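### 3.2 Handling of returned bags

Bags returned to the Anumia depot were kept in open crates until they could be sorted. Crates were chosen over sacks as they could be stood side by side on a bench and moved by one person. Each return was entered under the name of the supplier, either Clirkum or Deltier, and no crate held bags from both.

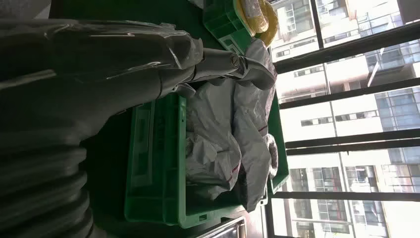

Bags were not flattened before storage. Earlier trials at the Jacobs site had shown that flattening took up most of the time saved later in sorting — a cost that smaller depots could not easily meet. Over the study period, which began in February, roughly 1000 bags were handled in this way, in batches of 20.

**Figure 2.** Plastic bags in a green crate on the work surface, with a second crate further along.

Two measures were taken for each batch: the time needed to empty the crate, and the share of bags judged fit for further use. Torn bags were set aside and weighed separately. The results are given by supplier in the next section.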